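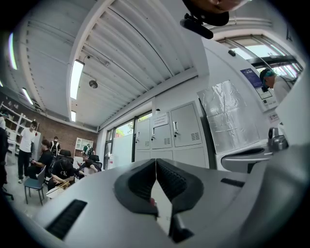 Sekora Manipulation Group · Brundeck campus

1/ New result from our grasping work. We trained one policy on 1,000 hand-held gripper demos and another on 200 picked for variety of rooms. Same network, same training time.

2/ The 200 won on objects neither had seen. Catinca Ene ran 100 test grasps per policy – the small set dropped 7 fewer.

3/ Both gripper pads stay in view, with lockers, windows and people behind them. We don't crop or mask the background.

4/ Thin handles are still bad for both. Emanuel Pîrvu is checking whether pad angle at contact explains it.

5/ Write-up in May. Code goes up with it – the data loader needs cleaning first.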